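Jondero Peel-and-Stick Wallpaper: what I think after a whole winter with it

I've wanted patterned walls since I was about nine, and I've rented ever since I left home, so you can guess how that went. White, white, off-white, one brave beige. When my sister sent me a link to Jondero's removable paper I'd ordered two rolls before my coffee was done.

The roll comes in a long thin box with a plastic smoother and a folded instruction sheet. Skip the smoother! Mine had a rough seam along one edge and left a scratch on the very first strip. I used a Grumside felt squeegee I already had for car windows, and it was so much better.

Sticking it up is a two-person job, whatever the sheet tells you. I tried the first strip alone and it folded onto itself like cling wrap. My neighbor Oľga Charvát came over and held the bottom while I peeled the backing from the top (a little at a time, please, don't rip it all off in one go), and after that we got into a rhythm. The glue is forgiving for the first 15 minutes or so. We pulled one strip off and moved it over and it went back down fine.

Matching the pattern is where I lost my temper. Big flowers look wonderful but they eat paper, and you waste a good chunk of every strip getting the petals to line up. Order an extra roll. I didn't, and the one I bought later was a tiny bit darker — I put it behind the bookcase.

I do love a loud floral, the kind with pink and orange blooms and lots of leaves.
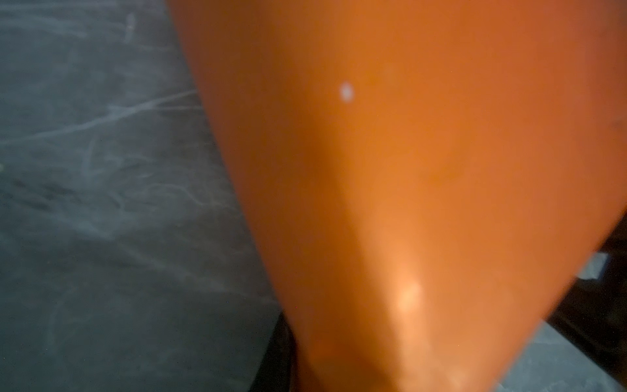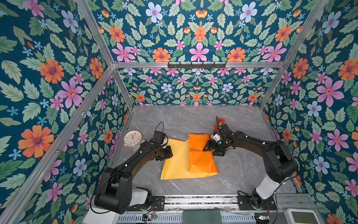 Back to my hallway. Corners are the weak spot. I wrapped the first one in a single piece and by morning it had lifted into a bubble, so now I cut at the corner and overlap a sliver. Warming the edge with a hair dryer helps too. The Lonley paper I had in my last bathroom was thicker and went around corners more easily, but it took paint with it when I moved out, and I'm still sore about that deposit.

Removal, then. I peeled a test piece after almost 100 days and it came away clean, with a bit of tackiness that wiped off with dish soap. My walls have a satin finish. On flat paint I'd test somewhere hidden first.

Would I buy it again? Yes, for a hallway or a bedroom. I wouldn't put it near a stove. The back bedroom is next, probably in July, when the windows can stay open and the smell of the glue has somewhere to go.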